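I've got through a fair few bits of cord since I started making plant hangers and drawstring bags (the drawstring bags are mostly for my nieces, who lose them), so when Lelter brought out their twisted cord in blue and white I ordered it the same evening. It came in January, with a few strips of white fabric thrown in for binding.

First impressions were lovely! The blue is a proper cheerful blue, and the two colours stay nicely separate when you twist lengths together. It knots easily, almost too easily – leave a bundle in a bag for 2 minutes and it finds its own way into a tangle. The loops do keep a nice round shape, mind you, which I like for handles.

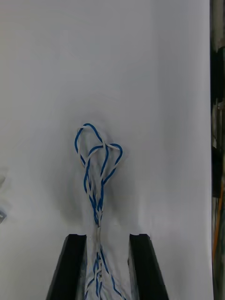
Sachiko Nomura wrote in to say she'd had hers for months and the ends fray terribly unless you tape them before cutting, and had I tried the Prerley one, which is stiffer and doesn't snag?

I have, and it's fine, but it's a bit scratchy on the hands and it only comes in beige. She's right about the fraying, though. I tape mine now and it's much better.

I'd buy the Lelter again for bags and handles. For anything heavy I'd go thicker, and I do wish they sold it in longer lengths.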